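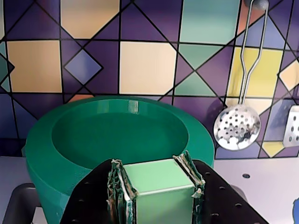 Tremutton Water Users Association – Minutes, July

Search this site Search Enter keywords

Present: as per attendance sheet. Kinga Rácz in the chair. Meeting opened at 7.05 pm.

1. Previous minutes
Accepted with one correction: item 4 should read "Mrema Road bore", not "Mrema Road dam".

2. Bore pump
The replacement pump at the Mrema Road bore has been commissioned. Pressure at the header tank is holding within the licence range. The old motor will be kept for parts until the warranty period on the new unit ends. The flow meter still reads in the wrong units – the installer is to reprogram it at no charge.

3. Metering
Thirteen properties on the Cekirden line have yet to return their meter readings. Reminder letters to go out with the next accounts. Where no reading is received, usage will be estimated from the same quarter last year.

4. Line break, Zastden Lane
Two breaks in the same section of 50 mm poly pipe. Both were at joiners. K. Rácz noted that the section was laid shallow and crosses a vehicle track. Options discussed were to sleeve the crossing or re-lay it at full depth. Moved that quotes be obtained for both. Carried.

5. Water quality
Hardness is unchanged. Turbidity was slightly up after the second break and returned to normal after flushing. Next sample is due before the tank clean.

6. Charges
No change to the access charge. The usage charge was deferred until the power account is received – the tariff has moved and the pumping cost has to be recalculated.

7. General business
Gate at the tank site to be re-hung. New padlock keys are available from the chair on signature.

Meeting closed 8.40 pm.

We use cookies to improve your experience on this site. Accept Manage settings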